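Stir it, don't shake it: our tablecloth kitchen chemistry sets go on sale on 19th December

Zirnbridge, for immediate use

I'm Kimie Murakami and I run Grirkow, a very small business selling glassware and cloth for people who like to do a bit of science at home (or in a classroom, or in a village hall with bad heating). I'm supposed to write these announcements as if somebody else were quoting me, but I've tried that before and it sounded like a bank. So it's just me telling you that our new set, the Sunuvetti, is ready and you can buy it.

The Sunuvetti is a table-top set for simple water experiments. You get two glass beakers with pouring spouts, a clear glass stirring rod and a cotton cloth to work on. There's a booklet too, with 13 things to try, most of them needing nothing more than tap water, salt, sugar, food colouring and whatever's at the back of your baking cupboard. We've been laying the tables out with bright cloths all the way through, and I can't now imagine doing it on a bare worktop. 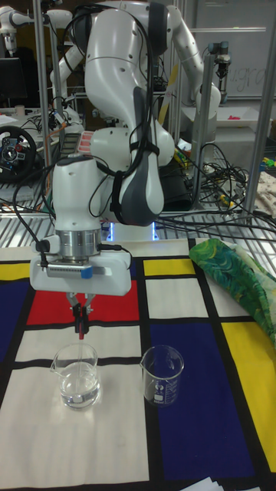 Page last changed: 19th December

The two beakers are the heart of it. I like to start with one half full of clear water and the other left empty next to it, because then you've got somewhere to pour to straight away and you don't have to go hunting for a mug. Children get this at once. Grown-ups tend to fill both, and then they're stuck!

The rod took us longer than anything else. I wanted real glass, because you can see through it and it makes that lovely small clink, and everyone I spoke to wanted me to use plastic. We stayed with glass. Rinse it between jars of colour, dry it, and lay it flat on a folded tea towel when you're done – never leave it leaning in the beaker while you answer the door. I've lost more rods to the postman than to any eight-year-old.

Now, the cloth. Plenty of people have asked me why a science set would bother with one, and my answer is that a kitchen table is a horrible place to look at water. Wood grain, crumbs, last week's biro. Put a clear beaker over a block of strong red or blue and suddenly you can see what's going on inside it: the little swirl when the salt goes in, the wobbly edge where warm water meets cold. Slide it along to a white patch and you can judge the colour of what you've made. The design is the thick black grid kind with rectangles of red, yellow, blue and white, the sort of thing you'd see on a posh art gallery mug. It was drawn up for us by the Þrastardóttir print studio, who were patient with me about the yellows. I sent them back twice. They were right the first time.

We've also given each colour a job in the booklet. Red is where you stir, blue is where things stand and wait, and white is for looking. You can ignore all that, of course, but it does stop elbows meeting in the middle when two people are working at once.

The first batch is 300 sets. We started packing them in August, which felt far too early and then very quickly didn't. Each beaker goes in its own card sleeve, the rod has a tube, and the cloth is wrapped round the lot so there's hardly any filling to throw away. If anything turns up cracked, send us a photo and we'll post another one out. Please don't send the broken bits back, we have had that and it wasn't fun to open. 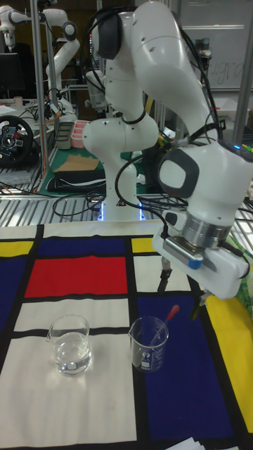 Washing the cloth is easy enough. Cool wash, no bleach, iron it on the back if you're the ironing type. Food colouring mostly comes out if you get to it the same day. Beetroot doesn't, and I speak as someone who has tried (the beetroot page is still in the booklet, it's one of the best ones, but put a plate underneath).

A word on ages. We say seven and up with an adult sitting at the table, and I do mean sitting at it, as it's glass and glass breaks. Under that age I'd let them do the pouring with you holding the beaker too. There's nothing in the booklet that needs heat and nothing that needs anything you wouldn't have in a kitchen already. The beakers are for experiments only, so once you've used them for science please don't go back to using them for squash.

For schools and clubs, we can sell the beakers and rods without the cloth, or the cloth on its own if you've already got a cupboard full of glass. Quite a few teachers asked for that and I was a bit slow to listen. Tell us how many tables you've got and we'll work out what you need. We can also send the booklet pages as loose sheets, which is handy when six children want to do the same one.

We'll have the sets out to try at our shop in Zirnbridge through the week, with water, salt and colours ready on the table, and towels. Come in and have a go. You don't have to buy one, though I'd be very pleased if you did. Bring a jumper with sleeves you can push up.

If you write for a paper, a parenting page or a school newsletter and you'd like a set to borrow, just ask at the shop or send a message through the contact page on our site. I'm happy to talk about any of it – the glass, the cloth, the beetroot – and I answer the messages myself, usually in the evening once the packing table's been cleared. Sets for review go out in the same box as everyone else's, booklet included, and we only ask for the glassware back.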